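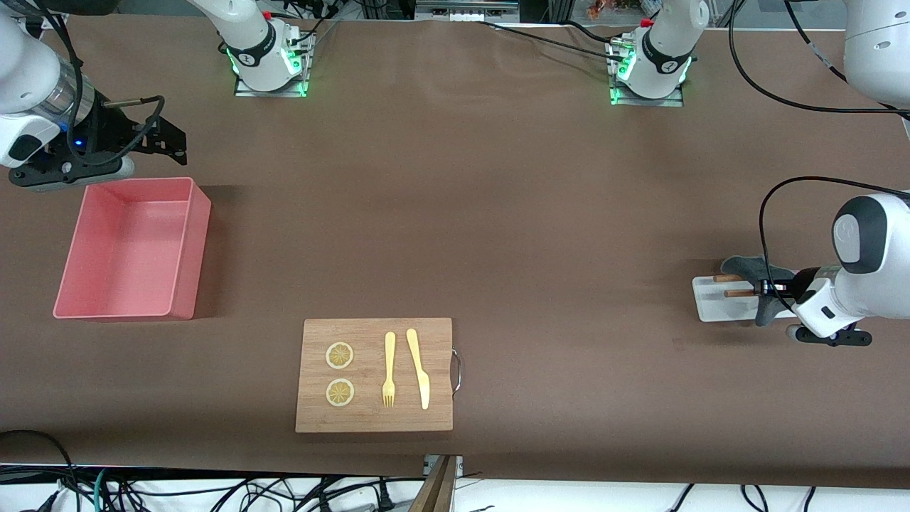

The two-armed test bench at Erneck, with the pink bin, the cutting board and the small holder used in the tidying trials.

Robot learns to clear up with fewer lessons

2020-08-20

A team at the Erneck robotics laboratory says a pair of robot arms can be taught to tidy a table with less than half the usual number of demonstrations, provided the lessons are chosen with more care.

The method, called Grirnlow, was set out in a report released by the laboratory this week. It deals with a common problem in training robots by example. A person guides the arms through a task again and again, and many of the recordings add very little to what the robot has learned already.

Grirnlow checks the recordings after each training round and picks out the moments where the robot's own predictions disagree most. The operator is then asked to record more from those points, such as the instant before a gripper closes on a thin object.

In the laboratory's comparison, the standard approach used 2,773 demonstrations. The new one used 1,302 and reached the same success rate on a set of 12 tidying tasks. These included putting plastic cutlery into a bin, moving lemon slices on a board and passing a small holder from one arm to the other.

"Most of our errors came in the last few centimetres," said Anneli Huttunen, who led the work. "We had hours of the arms crossing open table, and they could do that part perfectly well."

Flat items remain difficult. The report lists four tasks on which both approaches did poorly, all of them involving objects that lie close to the table and give the fingers little to hold. Silvana Brandão, who ran the trials, said softer finger pads had helped a little but had also made the grip less exact.

The group started recording in March. Natanael Barros wrote the software that ranks the recordings, and a version of it will be passed to a partner laboratory, Siqueira, which plans to try it on a different make of arm. Results from there are expected next year.

Contact the newsdesk | © 2020 Jultetti | Back to top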